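How to Run the Cloth Pickup Demonstration for Visitors

Skasadel Lab Notes, revised 2021-09-21

Contents: Scope. Before the group arrives. Setting the grasp. The approach. Handling questions. Shutdown.

Scope

These steps cover the soft-goods station on the open day route at Skasadel. The operator drives a two-handed robot to a seat in the lounge corner, picks up a cloth, holds it where visitors can see it, and puts it back. One full cycle is budgeted at 4 minutes. The group talk is separate and is not covered on this page.

Before the group arrives

1. Charge the base overnight. Do not start a session below 30 percent.
2. Start the Isora control software and wait for both arms to report ready.
3. Load the profile named Dewan. The default profile closes the fingers too fast for fabric.
4. Home both grippers and check that the finger screws are seated.
5. Walk the route from the doorway to the seat and pick up anything lying on the carpet.

Setting the grasp

Cloth is harder to hold than a box of the same weight. Lower the hand until the fingertips are at the top fold, then stop the descent. Bring the large finger in from the side so that it gathers material toward the narrow fingertips. Close at the lowest force setting and raise it one step at a time. Two layers of fabric between the fingers are enough. If the hand takes in the whole pile, open it and start again, or the seat cover may come up too. 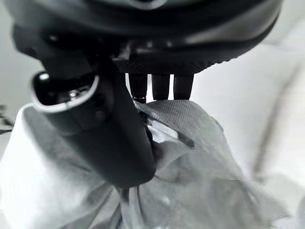 Why does the profile limit closing speed?
A fast close pushes the top layer out of the grasp before the finger has gathered it. At low speed the fabric has time to fold and the hand ends up holding more than one layer.

Keep the wrist view on the shared monitor during this step. The head view shows very little of the grasp once the hand is down, and visitors at the back will otherwise see only the arm.

The approach

Begin well back from the seat with both hands low. In the lounge corner the main obstacle is the black stand near the back wall. It is thin, and the planner sometimes drops it from the map when the base turns. Confirm that it appears in the Isora map view before moving. If it is missing, rotate the base a few degrees each way and let the map refresh.

Drive forward in short moves. Approach the front edge of the seat squarely and stop when the cloth is within reach of the right hand. Keep the left hand clear of the stand. Carpet tiles add a small heading error over a long drive, so correct after every second move.

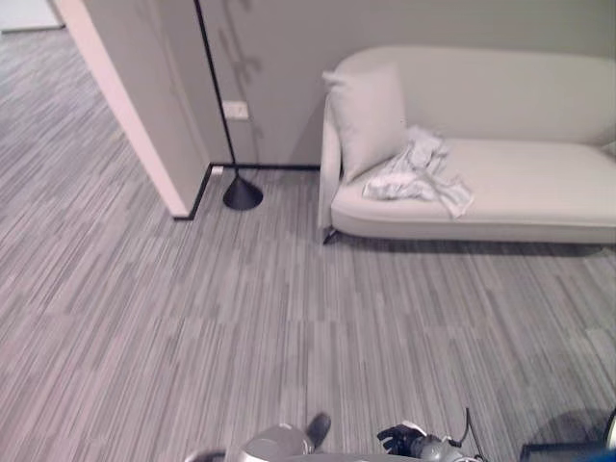 One comment on an earlier version of this page said that squaring up to the seat cost too much time with a large group watching, and that a slight angle from the right worked just as well provided the base was stopped before the arm was raised. The squared approach remains the standard for new operators.

With the base stopped, raise the right arm above seat height, extend, and carry out the grasp as set out earlier. Lift slowly. Hold the cloth clear of the seat for a count of ten, then lower it and release. Back straight out before turning.

Handling questions

Take questions between cycles, with the arms parked. Visitors may stand in the corridor but should not come past the doorway while the base is enabled. If someone does, press pause on the pendant. Do not use the emergency stop for this, as it drops arm power and the robot has to be homed again.

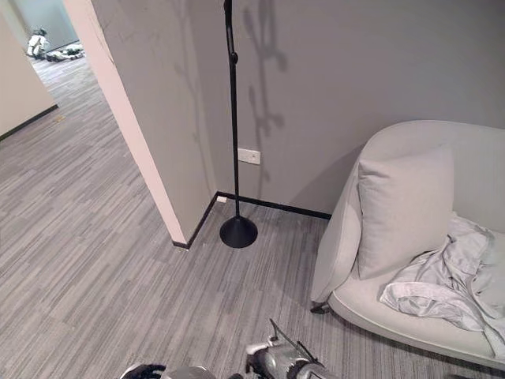

How much of the cycle is automatic?
Base moves and map updates run through the planner, and the operator confirms each one. The grasp is done by hand control from start to finish.

Shutdown

Park both arms, drive back to the charging position, and save the session log under the demonstration folder. Logs from April onward use the new naming pattern. Wipe the fingertips with a dry cloth. Lint collects in textured grip surfaces and reduces friction. Fingertips fitted with Skinance covers should be inspected for tears and replaced after 200 closures.

Record any dropped grasp on fault sheet 103, with the force setting at the time.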